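Heder newsletter
Monday, April 27, 2020

From the Kanuvton bench: asking for the block before reaching for it

Quick one this time, written between runs, so apologies for the state of it. Lots of you wrote in after the last issue wanting to know where the pointing work had got to. Short version: further than we thought, not as far as the grant report says. Long version follows.

For anyone new. Kanuvton is the part of the Heder project that deals with instructions. Somebody types a plain sentence, "push the blue cube over to the red star", and the arm has to do it. No menus, no part numbers, no coordinates. The sentence and one camera view, that's all it gets. Pushing only, no grasping. People always ask why no grasping. Pushing is harder to fake. A gripper either has hold of the thing or it doesn't, but a pushed block swings round, slides off the tip, bumps its neighbour and takes the neighbour along for the ride. If the model hasn't understood which block you mean, you find out fast.

What's new is the pointing step. Up to October we trained the whole lot end to end: sentence and picture in at one side, small arm movements out at the other. Worked nicely on things like "move the star left" when there was only one star. Fell over as soon as there were two. It would set off confidently towards a star, any star, and correct half way, or not correct. Very annoying to watch and even more annoying to measure, because a run that wobbles between two blocks and ends at the right one scores the same as a clean one.

So now the model has to commit first. Before any movement comes out it must put down two points on the view: one for the thing to be moved, one for where it should end up. The movement part only sees those two points plus the picture. It never sees the sentence at all. That last bit caused some argument here. The worry was we'd lose everything in the sentence that isn't a place, words like "gently" or "round the back of". And yes, we do lose those. More on that further down.

Data: 3587 episodes in total, all on the same board, all collected with the same straight rod on the end of the arm. Of those, 2000 have the two points marked by hand, the rest were filled in by the model and then spot checked. Blocks get shuffled between episodes, and we do it by hand, badly and on purpose. An early batch was laid out by a script and everything ended up nicely spaced, which taught the model that blocks never touch. They touch all the time. Get a couple of them in contact and the question of where to put the tip of the rod becomes the whole problem.
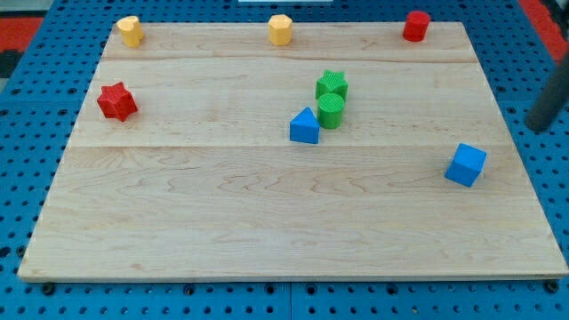 The other thing we changed was the sentences. The old set was written by us and you could tell. Every one of them had a colour and a shape, in that order, like a stock list. Real people don't talk like that. Given a board and asked to write down what they want done, they say "put the two green ones apart" or "get the cube back with the rest". We asked people in the building who had nothing to do with the project, gave them no rules, and used what came back, spelling mistakes and all. Roughly sorted, we now have four kinds:

Named block, named target. "Red star to the blue triangle." The easy ones.

Named block, place on the board. "Yellow one to the bottom right corner." Mostly fine, with one snag, see below.

Blocks picked out by their position. "Move the thing behind the green cylinder." Hard.

Groups. "Separate the greens." Hardest, and it isn't really one instruction, it's a string of them.

Results. We held back 30 layouts which had never been used in training and ran each of the four kinds on every one. Same lights, same board, same rod. Before each run the blocks went back to a marked position, checked against a printed sheet.

Named to named is now good enough that I've stopped watching it. The wobble has gone, the rod goes to the proper block and stays with it. Place on the board is nearly as good, but corners trip it up: it knows where the corner is, then pushes too far, and we've had blocks hanging over the edge of the wood. Not a language mistake. The target point lands right on the corner and the block has width. Obvious afterwards. We're going to pull the targets in by half a block and see.

Picked out by position is where the pointing step earns its keep. The old model hardly ever got "behind" right. Behind from whose side? The camera's, the arm's, the person typing? We settled on the camera's and said so to everyone writing sentences, and that helped, but the real gain was being able to look at the two points before the arm moved. You can see the misunderstanding straight away. First point on the wrong block, stop the run, log it, next. Saves wear on the arm as well as on us. We now get through a full set of tests in a morning, it used to take the day.

Groups, no. Sorry. Two points can't say "these two, away from each other". The model picks one of them, moves it off a bit, and then does the same again to the same block, and again, untill it's right over the far side on its own. Technically they are separate. The Javier people think a list of point pairs would do it, made one after another with a fresh look at the board in between, and they have a version of that half built. I think the fresh look is the important part and the list hardly matters. We have a bet on. Stakes are biscuits.

One result I didn't expect. We took the colour words out of the test sentences, so "star to the triangle" in place of "red star to the blue triangle", and on layouts with a single star it made almost no difference. Leave the colours in and drop the shapes, "the red one", with several reds on the board, and it still usually chose the same red every time, the star. Something in the training sentences must favour stars. Went back and checked. It does, people love writing about the stars and can't be bothered with cylinders. So the set is lopsided, and it's lopsided because people are. Haven't decided if that's a fault to fix. Opinions welcome, keep them short please.

About losing the "gently" words. For now we live with it. There is a version where the movement part gets the two points plus one extra word taken from the sentence, slow, normal or fast, and it sort of works. It also brings back a little of the old wobble, for reasons I can't explain yet. Not shipping that one.

Things that went wrong this month, for the record. Lost most of a batch to a loose clamp at the base of the arm, every push drifted the same way and the model dutifully learned to drift with it. Thrown out. A sheet with two of the layouts swapped, spotted late, those runs redone. And we changed the exposure on the camera without writing it down, which cost an afternoon of me thinking I'd broken the pointing. I hadn't.

Next up. Corner fix first, that's a day's work. Then more of the position sentences, and I want ones with "between" in them as we have next to none. After that the same model goes onto the Flurnurell bench, different table and different light, no retraining, just to see how badly it does. My guess is pointing holds up and pushing doesn't. The two halves can be swapped seperately now, so if I'm right we only need new pushing data over there and the sentences carry across as they are.

The test layouts and the full list of sentences are on the shared drive in the Kanuvton folder, same place as before. Marked points are in there too, in two files, hand marked and filled in, please don't merge them. If you want to try your own model on the held-back set, ask first and I'll send the setup sheet so we're all measuring the same thing. Bench is free most afternoons from next week, book it on the usual page and put the blocks back in the tub when you've finished.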